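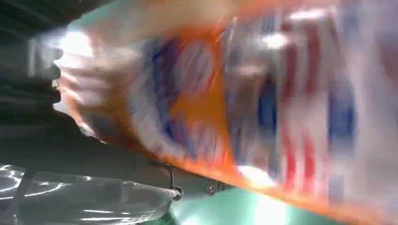

Wrist camera view during a pick, printed plastic package close to the lens.

Visit to the Fernetti handling lab, 2021-11-02

The visit was arranged by Theresia Kofler, who runs data collection for the Uken project. Sándor Illés and I attended for our group. We were shown one of the two collection cells and the review desk, and were given the afternoon to ask questions.

The purpose of Uken is to gather demonstrations of bag and packet handling for a learned grasping policy. An operator drives the arm by hand controller, and the joint positions, gripper opening and camera streams are logged together. A demonstration is called an episode. Episodes are capped at 40 seconds, and anything longer is stopped and marked as a timeout. The set stood at 388 accepted episodes on the morning we came.

Soft packaging was chosen on purpose. Glossy film throws highlights that move with the arm, and the outline of a bag changes once the fingers touch it. At close range the wrist view is often filled by the wrapper, and in fast moves the print smears until no lettering can be read. Lev Mykhailiuk, who trains the models, keeps such frames in. His view is that the policy will meet the same blur when it runs, so cleaning it out of the training data gives a false picture. Blurred frames are tagged but not dropped.

Review is done by Selina Grabner. She plays each episode at half speed and enters a grade, a grasp point (end seal, body or corner) and a free comment. A second person regrades 29 episodes from each batch. Agreement on the grade is good. Agreement on the grasp point is poorer, mainly for bags taken near the seal, and the written rule for that case has been changed since May.

Sándor asked about lighting. The lamps are left fixed for a whole batch and moved between batches – the positions are noted in the log. We thought this a weak point, as a batch also tends to have one operator, so the two effects can't be separated afterwards. Kofler agreed and plans to swap operators every 15 episodes.

Storage and file format were covered only briefly. Camera and joint clocks are matched at the start of each session and checked again at the end. We have asked for a copy of the grading sheet and the timeout list.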